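Progress report no. 3 -- Two-arm robot build, Kaimal shared workshop
To: Elango Nair, Trerska small grants
From: Everaldo Meireles
July 4, 2018

Dear Elango,

This is the third report for the robot build at Kaimal. It covers the work since the last report in April. As you asked, I keep the money part short and write more about the work.

1. What was done

The two arms are now both mounted on the torso and both move from the same control program. In April only the right arm was moving. The left arm had a wiring fault in the shoulder which took me eleven evenings to find. It was one crimped contact that looked good from outside. I have now replaced all contacts of the same type on that side, and I ordered more of them for the right side also.

The two arms do not end in the same way, as we agreed in the first plan. The right arm has the gripper, which holds the tools. The left arm has the hand with fingers. For the moment the hand does very little in the scooping task. It opens, closes and turns, and it stays out of the way of the gripper. I would like to use it later to hold the container still, but the finger control is too rough for this today.

The network between the torso and the desk computer was slow in the first weeks. The Osemura control board sends its joint positions many times per second, and my old router lost part of them. With the new one the delay is small and, more important, it is the same every time.

2. The scooping task

The task in our agreement is to take a measured amount of granular material with a hand tool and put it in a second container. I started with a plastic spoon and changed to a metal scoop with a green handle. The handle is better for the gripper because it does not turn between the fingers when the blade touches the bottom of the basket.

Since April I have recorded 300 scooping attempts with the right arm. In 158 of them the amount was inside the limit we wrote in the agreement. This is more than half, but I know it is less than what I promised for this date. Most of the failed attempts have the same cause: the blade goes in too flat and pushes the material to the side of the basket, and then it comes up almost empty. When I tilt the blade more before it enters, the result is better, but then the wrist comes close to its joint limit and the arm stops by itself. I am changing the height of the table to give the wrist more room. If this is not enough I will make the approach from the other side.

The basket is still the shallow one. I know you suggested a deeper one. I tried it for two evenings and the gripper hit the wall, so I went back.

3. Workshop

The table is marked and taped so that I can put the things back in the same place after other members use the space. This works well. The floor is not perfectly flat there, and I check the level of the table before each session.

The members of Kaimal are patient with the noise. I have agreed with them not to run the arms when the wood saw is in use -- the dust is bad for the open joints.

4. Money

The spending is inside the budget. The only cost that was not planned is the second set of contacts and the crimp tool. I paid these from the line for small parts. The gripper pads from Cernano are not yet invoiced, and I will send you the receipt when I have it.

5. Next steps

-- Finish the change of the table height and repeat the scooping series with the same settings.
-- Replace the contacts in the right shoulder.
-- Write the first version of the finger control for holding the basket.
-- Make covers for the open joints. I have drawings but I did not print them yet.

I have one question for you. The agreement says that the final test must be done with rice. I would prefer to stay with the fine material I have in the basket now, as all my numbers come from it. If rice is important for Trerska, please tell me soon, and I will plan time to do the series again.

With kind regards,
Everaldo Meireles

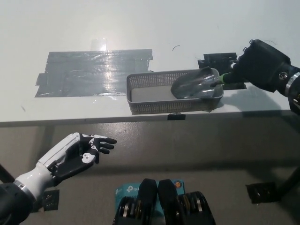

Right arm with the metal scoop in the basket, left hand at the front edge of the table.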